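The small print of picking things up

Ask a room of robotics people what makes a good demonstration and you will get an argument that lasts until the coffee runs out. Is a pick a pick if the object slips a little? Does a nudge count as a touch? If the arm needs a second go, is that one attempt or two? I spent a Sunday at Bovden, a shared robotics workshop on the edge of an industrial estate, where they have been trying to settle such questions on paper, and I came away delighted by the whole business.

The document they work from is called Palex. It started as a page taped to a cupboard door and it now runs to five sections, covering how a tabletop task is set out, who may be near it, how a run is named, what counts as finished and when to throw a recording away. It is a working code of practice with no legal force at all. People follow it because the alternative is worse, and anyone who has inherited a folder of 3000 recordings with no notes will know how much worse.

The tasks themselves are wonderfully plain. Cups, drinks cans, a white tabletop. Palex asks for household objects wherever they will do the job, and I think that is one of its best ideas. Everybody knows what a can is for and where it might end up. It has a ridged lid, a shiny rim that plays tricks with the light, and a round body that rewards a careful approach from the fingers.

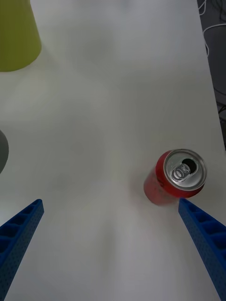

Write the end state down before you move anything, came the advice across the bench, and make it something two strangers would agree on. "Can in cup" sounds clear enough until you start asking. Upright? Leaning? Let go of? Palex answers all of these for each task, in a single sentence, and the sentence has to be read aloud before the first run of the session. I loved this. It takes a few seconds and it starts exactly the kind of quarrel you want to have early.

Section two is about the view from the wrist. A small camera riding close to the fingers sees the object wonderfully well and the rest of the table hardly at all, so the code says no run may be judged from that view alone. A second, fixed view has to cover the working area. Whoever marks the run must look at both, and if the two seem to disagree then the run is set aside for another pair of eyes. It is not deleted. Bovden feels strongly about deletion, and the code has a whole page on it (the longest page, as it happens, and the one with the most crossings-out).

Then there is the starting layout. My first thought was that everything should go back to the same spot each time, and I said so. The code takes the opposite line. Objects are to be moved between runs, within limits agreed beforehand, so that whatever learns from the recordings doesn't simply learn one corner of one table. The limits matter as much as the moving. An object placed where the fingers can't reach it tells you nothing useful about grasping, and a layout that changes wildly from one run to the next is miserable to compare with anything.

Two arms bring a fresh crop of rules. Each one needs its own resting place, and neither may cross the middle of the table unless the task says so. A single stop control has to halt both. The code is blunt on this: stopping one arm while its partner carries on is treated as a fault in the set-up, and the session ends there until it is put right. Hands stay off the table whenever the motors are live, even for the tiny correction that everyone is itching to make.

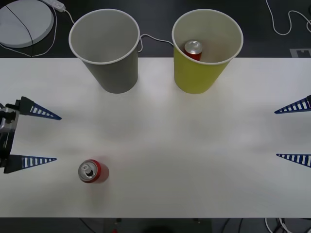

Halfway is a result too, and you should mark it as one, a reader of an early draft wrote in the margin, and that remark became the heart of section four. A task with several objects is now scored object by object, with a note of the order. The old habit was a simple pass or fail, and it swallowed a great deal of interesting work. Under the new scheme a run that ends early still says how far it got, and the people at Mussa, who share recordings with Bovden, have taken up the same marks so the two sets can be read side by side.

Speed is handled with a light touch. New operators begin at a cap of 300 millimetres a second at the fingertips, and they stay there until they have completed 3 supervised sessions. I asked whether that felt slow. It does, for the first morning. After that you begin to notice things: how the fingers line up, how much room there is either side of a can, how a small change of angle alters the whole approach. Slow work is very good company.

There is plenty left to argue about. Cables come up at every review, and the present wording asks only that they be kept clear of the arms' reach, a phrase which several people want tightened. Lighting has a paragraph that pleases no one — it was written for a room with blinds. Cindgate, a smaller workshop that borrowed the code in May, has sent back a list of queries as long as section one, and half of them concern the word "upright".

The next version will have a page of definitions at the front. "Upright" is first on it.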